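Toscombe Town Council
Press release, 8/19/20

Toscombe to publish a full record of the mayor's travel and time away

Residents of Toscombe will be able to see where their mayor has been, how long the trip lasted and what it cost, under a plan backed by councillors last night. The vote was 70 to 2 in the online residents' poll that came before it, and the council followed with a clear yes of its own.

The first record covers the period since February. It lists 75 days of official engagements, two of them overnight stays, with train fares, mileage and meals set out line by line. Claims that were turned down will be listed too, with a short note saying why.
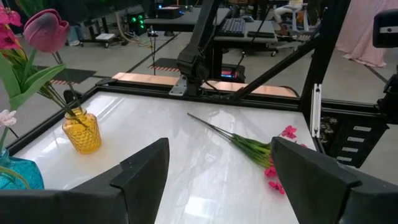
Councillor Iona Kerr has asked for this since she was first elected, and she is delighted to see it happen! Her view is that people should be able to look up a trip in a minute or two, without writing a letter and waiting weeks for a reply. Gifts and small courtesies will go in as well, down to a spray of artificial flowers or a yellow glass vase handed over at a civic visit, along with who gave it and where it is kept now. Anything the mayor pays for privately stays private, as it always has.

"I've had so many messages from people who simply want to know how it all works," said Councillor Kerr. "Now they can read it for themselves, and if something looks odd they can ring us up and ask. I can't wait to get the first page online."

The record will be updated monthly on the council website. Paper copies can be read at the Swanson Road office during opening hours, and large print is available on request.

Questions about the record should be sent to the clerk's office, marked "Mayor's travel".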